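Imogen Ackroyd gets through a lot of practice runs in a day, and she will happily tell you about the bad ones.

"The bad ones are my favorites," she says. "A clean grab looks like every other clean grab. When the gripper comes in crooked and I have to talk my own hands out of it, the system gets to see a person recover!"

Ackroyd leads data gathering at Sasitz, a team of five in Dunddale that teaches robot arms to handle small tools. She and her colleague Victor Mosoti steer the arm by hand while it records, and those recordings become the examples a learning system trains on. The set stood at 2,091 when we spoke, 390 of them added since April.

Scissors have taken up much of her fall. They are thin and shiny, she says, and a pair lying in a steel tray gives the wrist camera metal on top of metal to sort out.

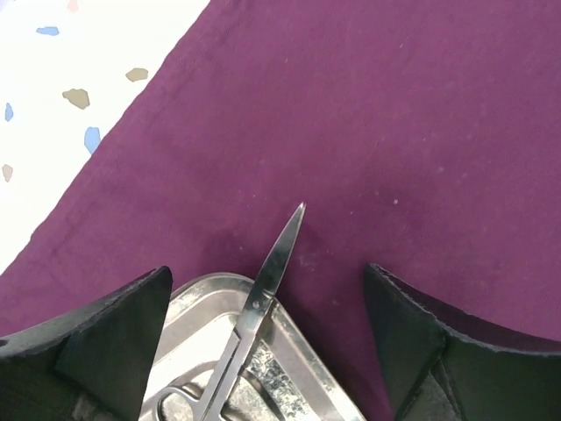 "You think you know where the handle loops are, and then the light moves," she says. "So we change everything we can – the cloth, the angle, how far the tips hang over the rim. If it only ever sees one setup, it learns that setup and nothing else."

Mosoti, who came over from Hartley four years ago, keeps the notes. He marks each run by hand, and he and Ackroyd still argue over what counts as a good one.

"Imogen would keep them all," he says, laughing. "I throw out the ones where we just got lucky."

Tweezers are next, and Ackroyd can't wait. "They're so much worse," she says. "I've already picked out the tray."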